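Last updated: February

Towels, cloths and rags: what we take and what we don't

The winter linen drive closed at the end of the month with 1,900 pieces handed in at the Hendriks Street hall. That is 300 more than last winter, and most of the increase was in small items - face cloths, dish towels and cleaning cloths. Bath towels were down a little. Sheets stayed the same.

Sorting went more slowly than planned. A lot of bags arrived with clean and soiled things mixed together, and in those cases the whole bag had to be washed again before anyone could go through it. If you are giving in the fall, please wash everything first, dry it fully and keep cloths apart from bedding. Leave out fabric softener if you can. It coats the fibers, and a coated towel does a poor job of drying anything.

Worn items are welcome. A towel with a thin patch can be cut down and hemmed, and anything past hemming goes in the rag bundles we sell to the workshops on Ement Road. We can't use foam-backed bath mats, electric blankets or pillows. 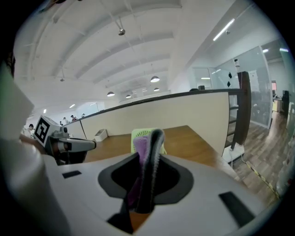
Tyyne Ikonen writes that the rule on pillows should be looked at again. She took two to the hall, both new and still in their bags, and had to carry them home. The shelter in Wisik takes new pillows all year, she says, and it would be simple enough to keep a shelf for them by the door and drive them over with the towels.

We have asked the shelter and they agree. From the fall, sealed pillows will be accepted. Used ones still can't be.

Most of the cut cloths go to the school kitchen and the animal clinic. Both asked for darker colors this time, which show stains less. The clinic would also like larger pieces for lining cages, so please don't cut up your old bath towels before you bring them. Enikő Borbély has a list of the sizes they want and will post it on the hall notice board.

Rag bundles cost the same as last year. The money pays for detergent and for the repair of the second dryer, which has been out of use for 27 days. 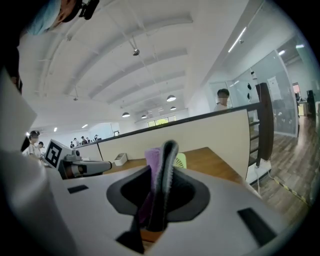 Purple and dark gray cloth, with the tabletop below.

The next sorting session starts at 9:30 in the morning and runs until noon. Bring scissors if you have a good pair - the hall's are blunt. To put your name down, speak to Savvas Psarras at the front desk.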